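How to get limescale out of a kettle without buying anything clever

There is a whole shelf of descalers in the supermarket now, and most of them are a weak acid in a nice bottle. I live in Gurnaston, where the water is hard enough to leave a crust on a teaspoon, and I have tried more of these than I'd like to admit. The one that did the best job was the cheapest, and it was a bag of plain citric acid from the baking aisle.

What you need

Citric acid powder, or white vinegar if that's all you have
A jug
An old washing-up brush
Half an hour when no one wants tea

Check the booklet for your kettle first. A few makers say no vinegar, and some say no acid of any kind on certain finishes. I think they are being over-careful, but it's your guarantee and not mine.

Step 1. Empty the kettle and unplug it. Tip out any loose flakes. If there is a mesh filter in the spout, pull it out and put it in the jug.

Step 2. Fill the kettle halfway with fresh water, boil it, and switch it off at the wall. Let it stand for a couple of minutes. You'll see people tell you to put the powder in first and then boil the lot. Don't. It can froth up and come out of the spout, and hot acid on a worktop is a miserable thing to clean up, particularly if the worktop is marble.

Step 3. Add two level tablespoons of citric acid, a bit at a time. It will fizz. Pour a little of the mix over the filter in the jug. Leave the lid open and keep your face out of the way.
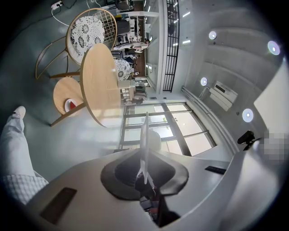 Step 4. Leave it for 20 minutes. Some guides say overnight, and I have never seen what the extra hours are meant to do. Once the fizzing has stopped, the acid has either eaten the scale or run out of strength, and more waiting won't help with the second. If there's still a white ring, pour it away and do another round with fresh powder.

Step 5. Scrub the filter with the brush, rinse it and put it back. Rinse the kettle well, boil a full load of clean water, throw that away, and do it once more. If you used vinegar you may need a third boil before your tea stops tasting like a chip shop.

What about the gadgets?

Thérèse Gill lent me her Womeo, a coil of wire that sits in the kettle and is supposed to collect the scale for you. After 11 weeks the coil had scale on it. So did the kettle. I suppose you could say there was a bit less in the kettle, but I wouldn't pay for the difference. The magnetic sort that clips round a pipe I haven't tested, and the leaflets I've read give me little reason to.

Filter jugs are a different matter. They do slow the build-up, as long as you change the cartridge on time. Work out what a year of cartridges costs before you decide that's a saving.

How often?

Every month or so in a hard water area. If you can see flakes in your cup, you've left it too long. In soft water you may only need to do it a couple of times a year, and I'm told there are places where people never do it at all.

One last point on safety, as Océane Gagnon wrote in to ask: never mix any of this with bleach. Acid and bleach together give off chlorine gas. Rinse the sink as well if you've had bleach down it that day.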